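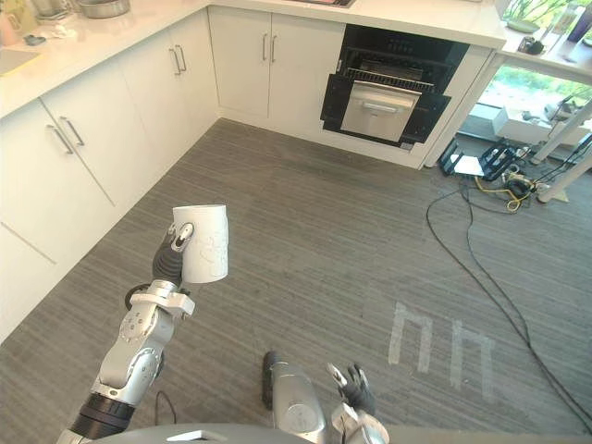
Farnden bekommt eine Gemeinschaftsküche, und wer sie vor dem Frühstück betritt, hat warme Füße. Der Ausstatter Bradska hat im früheren Ladenlokal von Trokia graue Auslegware verlegt, fein gestreift, durchgehend bis an die Schränke. Dazu weiße Fronten über Eck und weiße Becher, die so schlicht sind, dass man sich schon mit einem leichten Prägemuster zufriedengeben muss. Eröffnet wird im Mai. Wie der Boden auf den ersten Topf Tomatensoße reagieren wird, dazu macht der Verein am Donnerstag keine Angaben.

Diskutiert wird vor allem über den Abwasch. 146 Haushalte haben sich für die Nutzung eingetragen, es gibt 14 Seiten Küchenordnung, und allein vier davon behandeln die Frage, was in die Spülmaschine darf und was von Hand gespült wird. Das Abtropfgitter gehört laut Paragraf 15 ins Becken. Teller sind nach dem Abtropfen "zeitnah" wegzuräumen.
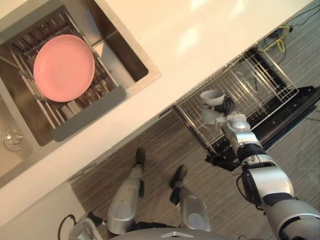 Rosa Teller im Abtropfgitter, daneben die offene Spülmaschine.

Glanzstück ist die weiße Kücheninsel mit Doppelbecken. 800 Euro hat sie gekostet, gebraucht und ohne Lieferung. Die Kochgruppe Bhutto hat bereits den ersten Abend reserviert und um Hausschuhe gebeten. 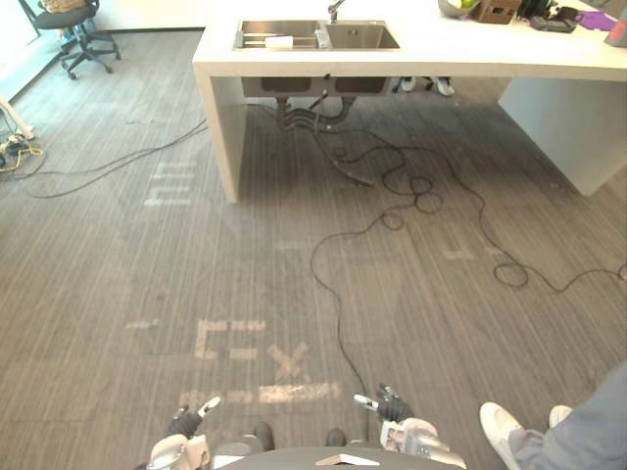 Die Kücheninsel mit Doppelspüle, Schwamm im linken Becken.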